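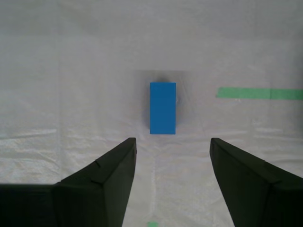

I moved my last three sites off Dekimon in August, and a couple of people have asked me to write up how it went. It took longer than I wanted and cost less than I feared.

I had been with Dekimon since I first started putting short video courses online. The player was fine, the upload page was fine and the bill came once a year. Then they were bought by Irkari, and the plan I was on stopped being offered. Existing customers could stay on it until their renewal date, after which the price went from £92 a year to £238. The new plan came with live streaming and a chat box. I do not stream anything and I don't want a chat box.

The email explaining all this was quite short. The longer version was on a help page which I only found after I had written to support.

Search this blog
Type and press enter

What I had to move

I had 696 videos in the account, which surprised me. A good number were old drafts and second uploads where I had fixed a caption and never deleted the first one. I spent two evenings going through the list by title and threw out anything that wasn't embedded on a page somewhere.

Dekimon does let you download your originals, but only one at a time from the dashboard. There is a bulk export, and it gives you the compressed copies at the highest quality they were serving. For talking over slides that is good enough. For the longer workshop recordings I wanted the originals, so I did those by hand while I got on with other things.

Captions came down as separate files, named by an internal ID and not by the title of the video. Matching them up was the dullest part of the job. If you are planning to leave, export the video list as a spreadsheet first - it has the ID and the title side by side, and once your account is closed you can't get it back.

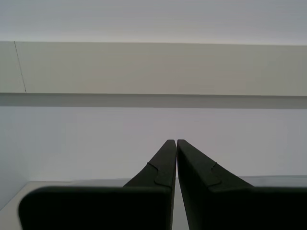
Where they went

I looked at four hosts and picked Gisbridge. It is a small company, the pricing page fits on one screen and they charge by storage and traffic with no tiers. On my numbers that should come in a little under what I was paying before. I won't know for certain until a full year has gone by, as winter is always busier for me.

The upload tool is plain but it picks up where it left off if the connection drops. Mine dropped 6 times over the whole move, all in the late afternoon, which I put down to my broadband. No files had to be started again.

Their player is a bit slower to show the first picture on an old phone. On a laptop I can't tell the two apart. It also remembers the playback speed between videos, which Dekimon never did and which I had been asked for more than once.
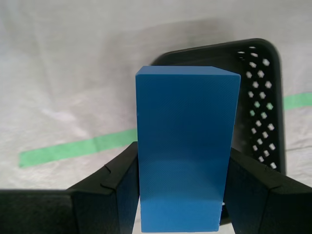
FILED UNDER: HOSTING

Changing the embeds was the last job. I had been pasting the Dekimon code straight into each page, so there was no single place to change it. I wrote a small find and replace script, ran it on a copy of the site and then clicked through every page. A few old posts had an earlier style of embed that the script missed. I fixed those by hand. If you spot one I've overlooked, please let me know which page it's on.

This time I have put the player code in one template, and each page only holds the video's ID. I should have done it that way from the start.

I cancelled the Dekimon account a week before renewal. The cancel button is under Billing, then Plan, then a link at the bottom that says "Other options". The confirmation email arrived the same evening. The next thing on my list is the audio files, which are still sitting on the old Ó Dálaigh server and will need a similar going over.

Recent posts
Cheap microphones, a year on
Why I stopped using autoplay
Backing up the Ó Dálaigh server
Caption files and how to name them
Gisbridge: first impressions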